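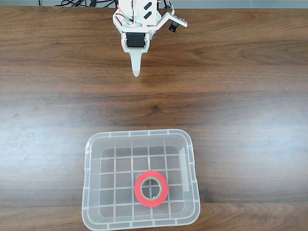 *Clear plastic storage box on one of the wooden tabletops, Skestell open day.*

The Skestell workshop in Atlow opened its doors for two hours in March. Gergely Simon took our group through the storage side first — 291 boxes on the shelves, every one see-through so the contents can be checked without lifting a lid. The tabletops are dark timber with a strong grain, varnished. Entry was $10 and parking was free. We left at 3 pm, before the colour-matching talk.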